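Intro to Supply Chains, Week 6 notes
Packaging, damage and who pays for it
Instructor: Vittoria Guerra

Okay, so a few of you asked me to write up what I rambled through in class, and I've cleaned it up a bit (only a bit!). Read this before you start the Provance worksheet or the worksheet will make very little sense.

We started with the egg carton. I love the egg carton. It's mostly air and cheap pulp, and it does three jobs at once: it keeps the eggs apart, it lets them stack, and it lets the shopper open the lid and check for cracks. When you look at any package this week, ask what jobs it's doing and who wants each one done. The factory wants it quick to fill. The trucking company wants it square. The store wants it to look nice. The customer wants to get into it without a kitchen knife, and usually loses that argument.

Primary, secondary, tertiary

You'll see these words all over the reading. Primary packaging touches the product (the jar). Secondary groups the primary units together (the box of jars). Tertiary is what moves through the warehouse, so pallets, stretch wrap, corner boards. People mix up the last two constantly, me included, and I won't take points off if your reasoning is clear.

The Dromside case

Dromside sells glass lamp shades. In February they shipped 1625 orders and 27 of them came back broken. Divide it out and you get a damage rate of a little under 1.7 percent. Is that bad? Well, it depends on what a breakage costs, and this is where half the class went too fast. The shade itself is the cheap part! You also have the return label, the replacement, the second trip, the person answering the email, and whatever it does to the odds that the customer comes back. Dromside put all of that at $21 per broken order, on top of the shade. I think they're low. Argue with me about it in section.

Now the other side. A thicker box with a molded insert would add cost to every single order, including all the ones that were going to arrive fine anyway. So you're comparing a small cost you always pay with a big cost you sometimes pay. Set it up that way on the worksheet and the algebra is easy.

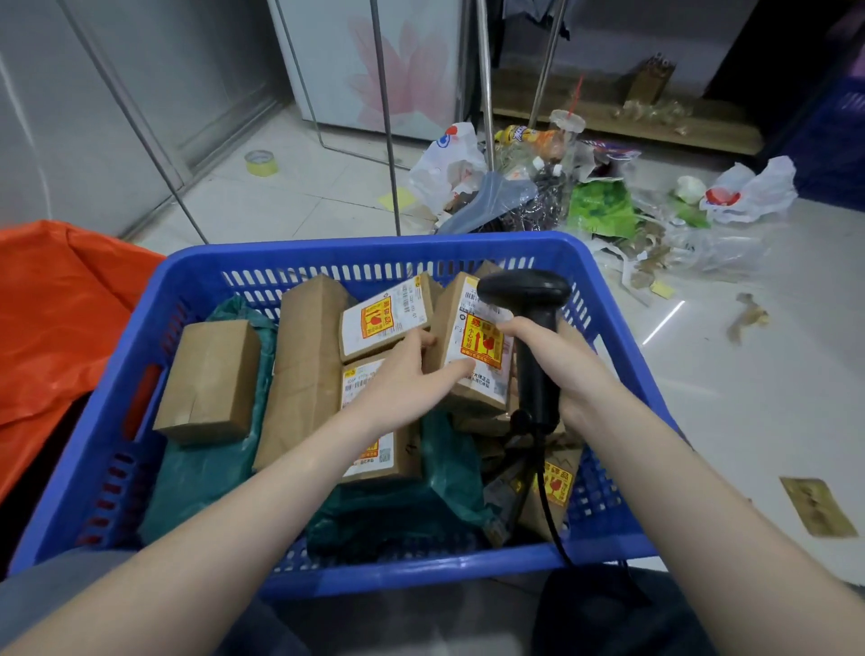 Somebody asked whether you could skip the insert and charge it to the carrier when things break. Sometimes, yes, but read the terms. Plenty of carriers will turn down a claim if the inside packing wasn't good enough, and then you're paying for the shade and for the hours you spent arguing. Samamum, the tea company from Week 4, gave up on claims for small orders entirely and just sends a new tin.

One more idea and then I'll let you go: void fill. Paper, air pillows, peanuts (please don't use peanuts). It stops things from shifting, but a box that fits needs very little of it, and a bad fit costs you on shipping too when the carrier bills by size.

For next time

Read the Urrutia chapter on returns, skipping the appendix. Do problems 1 through 3 on the worksheet and show your steps. Also, bring in one package from home that annoys you. Clean, please. Last year we had a yogurt incident.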